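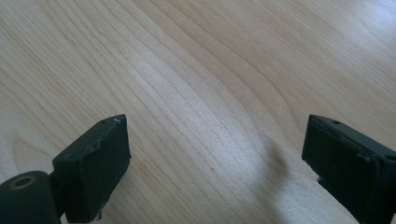 Week 9 handout: notes from the Plindora open day

For those who missed the bus, and for those who came and wrote nothing down. Typed up fast from my own pad, so check anything you plan to quote. The write-up is due before the April break, see end.

Before you read: chapter on grasping, at least the part on contact and friction. Also your own notes from the sorting lab.

1. Where we went

Plindora, the Lolside site, the low building past the parking lot. Doors at 9:30. We got the morning slot, group of 20, split in two because the demo room is small. Half went to the hand-held gripper tables first, half to the sorting cell, then swapped. If your notes are in the other order that's why.

Three stops:
- collection tables (hand-held grippers)
- the Nowakowski cell (arm doing the sorting)
- talk in the canteen, questions

2. Collection tables

Main point of the day for this course. A person holds the gripper, does the task by hand, camera on the tool records it. No arm involved at this stage. Later the recordings are used to train a policy and the policy runs on an arm.

Things to get down:

Two fingers, facing each other, trigger closes them. Camera sits on the tool so the fingers are always in view at the bottom. The model sees what the tool sees, same view in training and on the arm. Remember the term: wrist view. Compare with the fixed overhead camera from week 6.

Start pose. Every recording starts with jaws open over the table. They were strict about it. Open fully, hold still for a count of 2, then move. Some of us started moving right away and had to redo.

Light. Plain pale wood looks easy but it isn't, it throws back light. Glare washes out the grain in the middle of the view, and the tool and your own arm drop a soft shadow in the work area. The demonstrator's line was to leave it in. If you clean up the lighting for every recording the policy gets lost the first cloudy afternoon. Not everyone in our group agreed, good discussion on the bus, put your view in the write-up.

Finger wear. Pads get scuffed, edges chip. They swap a pair when grip gets bad, not on a schedule. Question from the group: does the change in look between old and new fingers matter to the model? Answer: a bit, they havent measured it properly. Write that down as an open question, could be a project.

Speed. Slower than you want. Most people rush the approach and then fumble the close. Approach, stop, close, lift. Same four words we used in lab.

Bad takes. Not all thrown out. A drop followed by a clean pick-up is kept, because the policy needs to see a recovery. A take where the hand blocks the camera is deleted. A take where somebody talks to their neighbor and waves the tool around is deleted too (we made several of these).

Numbers, from the wall chart: 1,783 takes kept so far for the one task, which is picking small parts off the table and putting them in a tray. I asked how many were deleted, they did not have it to hand. Ask yourself why that number would be useful.

3. The Nowakowski cell

Arm behind a fence, same fingers as the hand tools. Same parts, same tray. This is the point of the whole setup, the fingers match so the view matches.

What it did well: parts lying flat, parts well apart from each other.

What it did badly: two parts touching. It went for the gap between them, closed on nothing, lifted, went on to the tray as if it had something. Did this 4 times while our half was watching. The second group say they saw it less. Could be the parts were laid out differently, could be luck. Small sample, careful with what you claim.

No sensing in the fingers, so it doesn't know the jaws are empty except by looking. Think about what you would add. Cheapest fix? (Hint: how far do the jaws close.)

Safety: gate open means arm stops. They showed it. Light on the post goes from green to yellow and the arm holds position, it does not go limp. Know the difference, will come up again in week 11.

4. Canteen talk

Mostly about Hasine, the labeling software they use on the takes. Somebody has to mark where each take begins and ends and tag it good, recovery or delete. Takes longer than the recording itself, almost twice as long for a new person. I hadn't expected that and it changes the cost sums we did in class. Redo question 3 of the worksheet with labeling time included.

Jobs question: who does the collecting? Mix of part time staff and trainees. Shifts are kept short, wrist gets tired, and tired people make sloppy takes. They rotate people between the tables and the labeling desks.

Slides were promised, will go on the course page when I get them.

5. Write-up

Two pages, no more. Cover:

- how the hand tool and the arm are matched, and one way they are not
- glare and shadow: leave in or take out, with reasons
- the empty-jaws problem and one fix, with a sketch
- one thing you'd ask if we went back

If you missed the visit do the same thing from these notes and the lab handout. Say so at the top, you wont lose marks for it.

Sketches by hand are fine, label the parts. Pencil ok.

Next week back in the normal room. Bring the calipers, we are measuring jaw gap on the lab grippers. Whoever still has the spare trigger spring, please bring that too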